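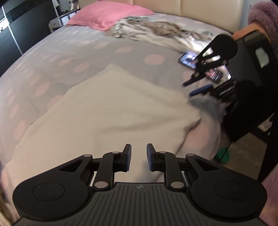 Rule one on the Tistov sheet is that you don't fold anything until you've said out loud what it is. So there I was at 5 in the morning, saying "cloth, cream, large" to my own bedroom like I was ordering lunch.

I'd signed up in November. The pay was okay, the grippers came in a padded case, and the rule book came separately because it was heavier than the grippers. You had to read all of it and pass a quiz before the case would unlock. I passed on my second try (the first time I said you could pinch a hem with your real fingers if it slipped, and you cannot, not ever, you let it lie there).

My favorite part was Section 4, Conduct Toward Linens. No yanking. No shaking out. Corners get approached slowly and from the side, and both hands have to stop for one full breath before either of them closes. I used to skip the breath. Then the reviewer at Irnier sent back a whole batch of my folds with one word on it, "rushed," and I sulked for an evening and did every one of them over, breathing like a lady in a yoga video.

The funny thing is what it did to the rest of my life! I started pausing before doorknobs. I picked up a mug at my sister's place so carefully that she asked if I was sick. On the bus I caught myself lining up my thumb and one finger on a dropped glove, waiting for the breath, and the woman who owned it just reached past me and grabbed it.

My contract was for 300 folds. Somewhere past the middle I got a notice that the Bognár rules were replacing the Tistov rules, and the new book had no breath in it at all. Both hands could close whenever they liked. Faster, it said, and more natural.

I read that page twice, sitting on the floor with my back against the bed. Then I got up and picked up the grippers and said "cloth, cream, large." I moved in from the side. I stopped.

The new reviewer never mentioned it. I did the last fold that way too, and then I mailed the case back to Follau and kept the old book, which they hadn't asked for.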